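Home | Current Issue | Archive | For Authors | Contact

Household Textile Care and Garment Lifespan in Shared Rental Housing
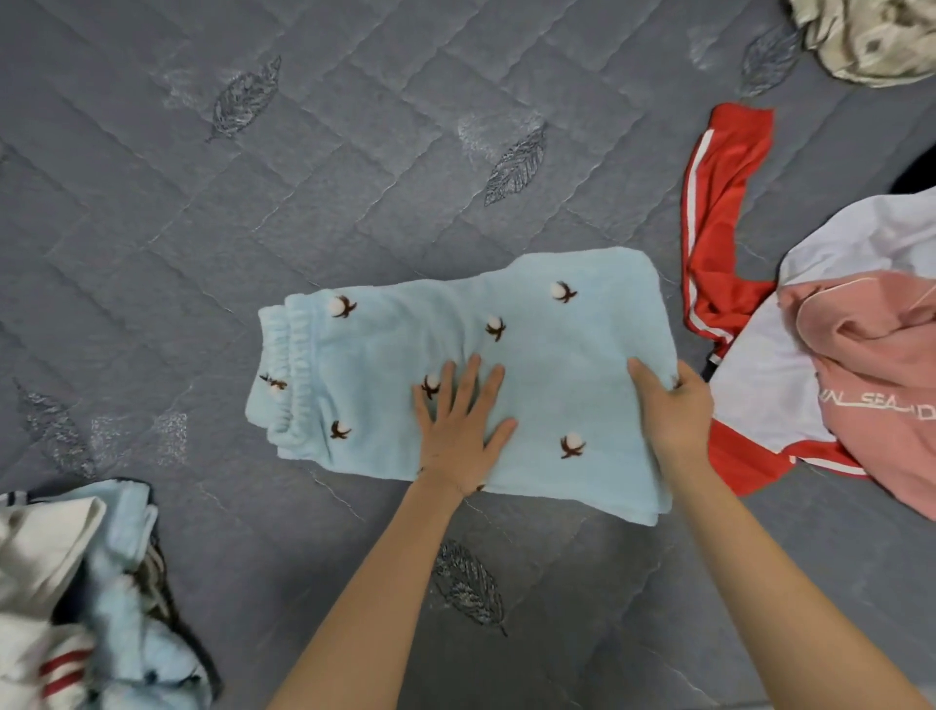 Figure 1. Light blue fleece pants folded lengthwise on a quilted mattress cover. Photo credit: Golnar Mirzaei.

By Tahmineh Mohammadi, Babak Ghorbani and Liviu Crăciun
Wednesday, October 23, 2019
Shares: 40 | Comments: 2

4. Storage and Folding Practices

4.1 Background

Studies of garment lifespan have tended to concentrate on washing. Water temperature, detergent dose and spin speed are easy to record and can be repeated under laboratory conditions, and most of the published guidance to households deals with them. The period between washes has received less attention. A garment in regular use spends far more hours folded, hung or piled than it spends in a machine, and the way it is kept during those hours affects how often it is washed at all.

The present section reports what tenants in the Plalbridge survey told us about folding and storage. The survey covered shared rental housing only. Tenants in such housing usually have one room of their own, limited closet space and no permanent surface set aside for laundry work. Results should not be read across to family homes, where the division of space and labor is different.

4.2 Data

The survey was sent to 3247 tenants in December, and 2756 returned a usable form. Forms were treated as usable when the respondent had completed the storage section and had named at least one garment owned for longer than a year. A smaller group of 40 respondents agreed to keep a written diary of laundry and storage. Diaries were coded separately by two of the authors, and differences in coding were settled by Zohreh Yazdani, who had taken no part in the first round.

Respondents were asked to sort their garments into four groups: woven cotton, knitted cotton, fleece and other synthetic pile, and wool. Mixed fabrics were placed with the fiber listed first on the label. This rule was simple to apply, but it put a number of thick cotton-rich sweatshirts in the same group as T-shirts, and the knitted cotton results are less even for that reason.

4.3 Where folding takes place

The bed was the surface named most often for folding, ahead of the desk, the floor and the shared kitchen table. Fleece pants of the kind shown in Figure 1 were among the garments most often folded there. Diary keepers gave two main grounds for using the bed. It was the only flat area in the room wide enough for long garments, and clothing could be left on it for a time without being in the way of other tenants.

The second point matters more than it may seem. Many diary entries describe folding as an interrupted task. Garments were brought back from the laundry room, placed on the bed and dealt with in stages, often with a meal or a phone call in between. When the task was not finished by bedtime, the remaining items were moved to a chair. Items moved in this way were seldom folded later. Several were recorded as washed again within the week although they had not been worn.

One diary keeper wrote: "If it goes on the chair it is not clean and not dirty, and after two days I just wash it." Similar remarks appear in other diaries, and the chair was mentioned often enough that we added it to the coding scheme as a storage location in its own right.

4.4 Folding method by fabric group

Respondents described three methods with any regularity: the flat fold, the lengthwise fold followed by cross folds, and rolling. Woven cotton was most often folded flat. Fleece and other pile fabrics were most often folded lengthwise first, and respondents mentioned bulk as the main difficulty. Rolling was confined largely to knitted cotton and to tenants who stored clothing in drawers.

We found no clear link between the method chosen and the reported condition of woven cotton garments. For wool, hanging was associated with complaints about stretched shoulders, in line with common advice to fold knitwear. For fleece the picture is less certain. Tenants who kept fleece at the bottom of a stack reported flattened pile more often than those who kept it on top - but they also tended to own older garments, and the survey does not allow the two effects to be separated.

4.5 Storage space

Rooms in the Parsa buildings are fitted with open shelving, while those in the Zenton buildings have a closet with a rail and a single upper shelf. This difference was fixed when the buildings were let and could not be altered for the study. Tenants with open shelving folded a larger share of their clothing and reported fewer repeat washes of unworn items. Tenants with a rail hung what they could and used the upper shelf for bedding, which left fleece, sweaters and sports clothing without a regular place.

Some tenants had bought extra storage of their own, usually fabric boxes kept under the bed. These were used mainly for out-of-season clothing. Complaints of musty odor were more frequent for boxes than for shelves, particularly on the ground floor.

4.6 Limits

All condition reports are based on the judgment of the owner. A garment described as worn out by one tenant might be kept for years by another, and no inspection of garments was carried out. Diary keepers were also likely to have been more orderly than the wider group, given the effort the diary required. The effect of room temperature was not recorded. Washing frequency for the same four fabric groups is reported in Section 5.

Previous section | Next section | Back to contents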